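Raters wanted: is the simulator lying to us?

The Imbridge group is recruiting for a study on whether scores earned by robot policies in simulation mean anything. Our method, Prinby, has a policy tidy small objects in a rendered room, then asks people to judge each attempt. We have 3777 attempts and a severe shortage of people. You would be one of 58 raters, each working through 100 clips at home, in whatever chair you like.

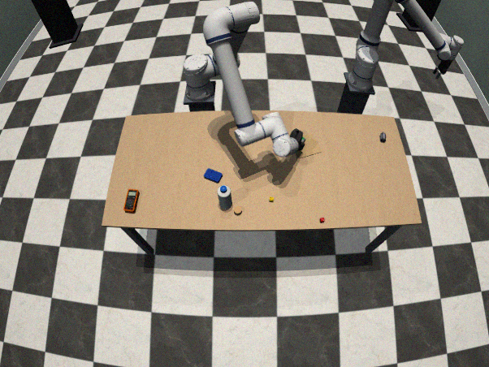

The Prinby tabletop with its two arms. The checkered floor does not affect scoring.

For every clip you answer two things: did the arm do what the instruction said, and would you let it near your own kitchen table? The second has turned out to predict trouble better than our automatic score, a result we are still being brave about. Small cubes cause most of the arguments — expect to form opinions about them.
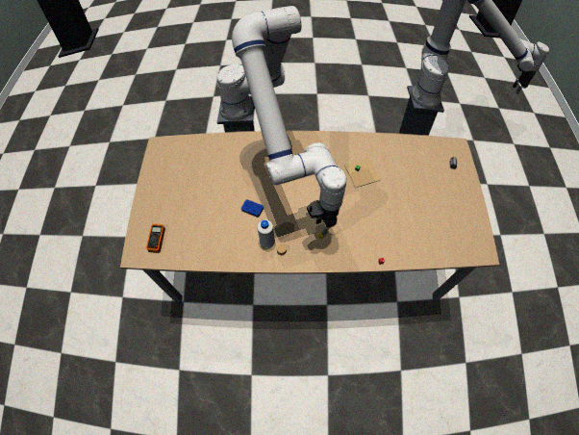
A moment with the gripper low over the table, the green cube on the square board and the red one near the front edge.

You need decent eyesight, a laptop and over 2 hours free in September. No robotics background, please; we have plenty of that and look where it got us. Raters are paid by the clip, including the dull ones.

To apply, use the form on the Imbridge study page and put "Prinby rater" in the subject box.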